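Reheating leftover noodles: is the splash of water thing real?
Forum > Kitchen Talk > Everyday Cooking
61 replies, page 1 of 5

sulinefan
Posted Thursday, 7:12 pm 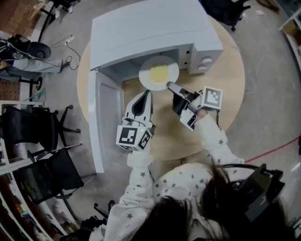 I keep reading the same tip everywhere, which is that you sprinkle a tablespoon of water over cold noodles before you microwave them and they come back "like fresh." I have been doing this for most of a year and I don't believe it anymore. What I get is a wet layer on the bottom of the plate and the same stiff clump in the middle. My sister swears by it, but my sister also thinks you should rinse mushrooms with flour.

So before I give up, is there anyone who has compared it side by side? I mean two plates, same noodles, same night. I'm not looking for "works for me." Everything works for somebody.

For what it's worth I'm talking about plain wheat noodles and also spaghetti, no sauce, one or two days in the fridge.

dry_bean_dan
Posted Thursday, 7:30 pm

Works for me.

sulinefan
Posted Thursday, 7:31 pm

Thank you Dan.

marrowfat
Posted Thursday, 7:48 pm

You need to cover it. Water with no cover is pointless, it just leaves as steam and your noodles get nothing out of it. Upside-down bowl, medium power, stop and stir halfway. I've done it that way since college.

I'd also ask how much you're heating at once. If it's a big heap the outside is leather before the center is warm, water or no water.

Khang Doãn
Posted Thursday, 8:05 pm

I'll be the one to disagree with the tip and with the cover both.

I cooked the noodle station at a place called Hầu for five years (closed now, it's a phone store). We never added water to cold noodles to bring them back. Cold noodles went in a basket into boiling water for a few seconds, shaken out, into the bowl. That's adding water, sure, but it's a whole pot of it and it's boiling. A tablespoon of tap water on a plate is a different thing and I don't know why people talk about them like they're related.

When starch sits in the fridge it firms up. Same as bread going stale. Heat is what loosens it again. The water is there so the surface doesn't dry out while the heat does its job. If your noodles were stored in a closed box they have plenty of moisture already. If they sat on an open plate all night, a tablespoon isn't going to save them.

So my answer is boil the kettle, pour it over them in a strainer, done. Faster than the microwave too.

marrowfat
Posted Thursday, 8:14 pm

Faster if you don't count boiling the kettle.

Khang Doãn
Posted Thursday, 8:16 pm

I was going to have tea anyway.

pilotlight
Posted Thursday, 8:40 pm

The strainer is fine for plain noodles. The minute there's any oil or sauce on them you've rinsed your dinner down the sink. Most people's leftovers aren't plain. I think the original poster is a rare case.

Also we should talk about the box. I bought one of those Anel steam-vent containers because three different websites said it was the best thing for pasta. All three used the exact same sentence about "restaurant texture," which should have told me something. It's a plastic box with a flap in the lid. My noodles taste the same as they did out of the old margarine tub.

hollis_b
Posted Thursday, 8:52 pm

I have the Anel box and I like it a lot. Flap open, two minutes, a little water, comes out great. Maybe you had yours closed?

pilotlight
Posted Thursday, 8:55 pm

I had it open. I had it closed. I had it halfway. It's a flap.

hollis_b
Posted Thursday, 8:57 pm

OK well, mine works.

sulinefan
Posted Thursday, 9:10 pm

This is what I mean though. Hollis, when you say it comes out great, compared to what? Did you do the same noodles without the box?

hollis_b
Posted Thursday, 9:21 pm

No, I ate my lunch like a normal person.

greta in the hills
Posted Thursday, 9:33 pm

Has anyone here taken a temperature? I teach a food handling class at our community center and people are always shocked when I put a probe in a plate that "came out hot." Edges steaming, middle barely warmer than the room. Last time I did it with a portion of macaroni at full power and got 146 at the rim and 61 in the center, both Fahrenheit. Same plate, same minute.

So when somebody tells me water makes noodles soft, my first question is whether they've got hot noodles at all. A stiff clump in the middle sounds to me like a cold clump in the middle.

Leftovers should get to 165 all the way through anyway, so that rim wasn't there either.

sulinefan
Posted Thursday, 9:41 pm

Huh. I always assumed the middle was dry. I never thought about it being cold. I do eat around it.

Is that why people say to make a ring with a hole in the center?

greta in the hills
Posted Thursday, 9:46 pm

Yes, and that one I'll defend. Spread them out, leave a gap in the middle, lower power for longer. Let it stand a minute before you eat. Dull advice but you can check it with a thermometer.

dry_bean_dan
Posted Thursday, 9:50 pm

My microwave has two settings, on and off.

marrowfat
Posted Thursday, 9:58 pm

Then run it in short bursts, Dan. Thirty seconds, stir, thirty seconds. Comes to the same thing as half power.

Khang Doãn
Posted Thursday, 10:04 pm

I'm willing to believe Greta about the temperature. I'm less willing on the ring. I've done the ring with rice and got a ring of hard rice. How old were the noodles and what kind? Egg noodles and spaghetti don't go stale the same way in my experience. The egg ones we had at work were thrown out after a day and the wheat ones were still OK on day two.

greta in the hills
Posted Thursday, 10:11 pm

Macaroni, one day old, so I can't speak for egg noodles. Was your rice covered?

Khang Doãn
Posted Thursday, 10:13 pm

It was not covered. Fine.

tandembike
Posted Thursday, 10:30 pm

Butter. Nobody has said butter. Put a little butter or oil on them before they go in the fridge and they don't clump in the first place. You're all trying to fix it a day late.

pilotlight
Posted Thursday, 10:34 pm

Then the sauce slides off.

tandembike
Posted Thursday, 10:36 pm

That's something people say. I've been oiling my pasta my whole life and the sauce stays right where I put it. Which is on top, in a puddle, but I put it there.

marrowfat
Posted Thursday, 10:44 pm

I'm with tandembike on this, as long as it's a teaspoon and not a glug. Toss while warm.

Khang Doãn
Posted Thursday, 10:49 pm

We oiled ours at work too. It keeps them apart. It doesn't keep them soft. Two separate problems and I think half this thread is mixing them up.

claltetti_rep
Posted Thursday, 11:02 pm

Hi all! Great discussion! If you struggle with clumpy leftovers, our Claltetti noodles are made with a special slow-dried process so they reheat perfectly every time, straight from the fridge!

pilotlight
Posted Thursday, 11:03 pm

Every time. Has anyone at Claltetti met a microwave?

sulinefan
Posted Thursday, 11:05 pm

Perfectly compared to what?

greta in the hills
Posted Thursday, 11:09 pm

I'd be glad to test a bag in class if you tell me how the process is different from regular dried pasta. "Slow-dried" is on a lot of packages.

moderator_jo
Posted Thursday, 11:20 pm

Company accounts go in the Vendors section, please. I'm leaving the post up so the replies make sense. Let's get back to noodles.

sulinefan
Posted Thursday, 11:38 pm

All right, I went and did it myself. I had enough spaghetti left from last night for two plates. I weighed them so they'd match, 59 grams each, which is a sad amount of spaghetti. Both spread out with a gap in the middle, both under a bowl, both the same time at medium, one after the other. Plate one got a tablespoon of water. Plate two got nothing.

I had my husband try them without knowing which was which. He said the second plate was better. Then I mixed up the forks and had him try again and he said the first plate was better. Then he asked if he could go to bed.

For me plate one was a little softer on the outside and there was water left on the plate. Plate two was a little chewier. Neither one had the clump. So I think Greta was right about the clump, and the water did something but nowhere near what people claim.

marrowfat
Posted Thursday, 11:44 pm

And they were both covered. I'd like that noted.

sulinefan
Posted Thursday, 11:46 pm

Noted. I haven't tried uncovered with the gap, so I can't give you the point yet.

Khang Doãn
Posted Thursday, 11:51 pm

One night, one taster, and he changed his answer. I wouldn't hang much on that. Was the microwave already warm for the second plate?

sulinefan
Posted Thursday, 11:53 pm

It would have been, yes. I'll swap the order next time. I'm also going to do the kettle one so you'll leave me alone.

dry_bean_dan
Posted Thursday, 11:58 pm

I eat mine cold.

Next page >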